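Home | About | Join | Projects | FAQ | Contact

Prikerham Robotics Club: Questions and Answers
By the club web team, November
Reading time: 2 min

Who can join the club?
Every student of Prikerham can join, from all departments. You do not need to know programming before.

Where and when do you meet?
We meet in the Trovska building, room 134, at 9 in the morning.

What is the project this year?
It is called Flakach. We want a robot arm to take apart old desktop computers and sort the parts. At the moment we work on the hard drive, with its blue plastic caddy.
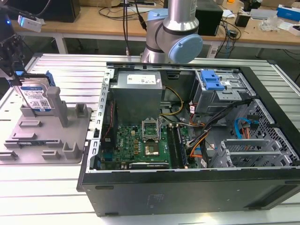
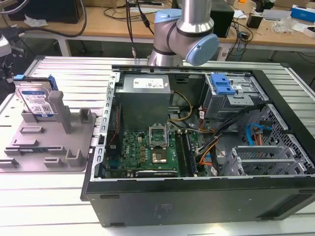 The Flakach work table: open desktop tower, robot arm, and a hard drive standing in the grey fixture tray.

Is it dangerous to be near the arm?
New members get a safety lesson first. After it, you must stay behind the table when a program is running, and one person always keeps a hand near the stop button.

Can I bring my old computer?
Yes, but please write to us before. Take out your own data, we cannot do this for you.

Do you go to competitions?
We will take part in the Usmani Cup. A team can get 100 points for the task and the time limit is 730 seconds.

How much does it cost?
Membership is free. Only the trip to the cup must be paid by the members who travel.

Back to top | Previous | Next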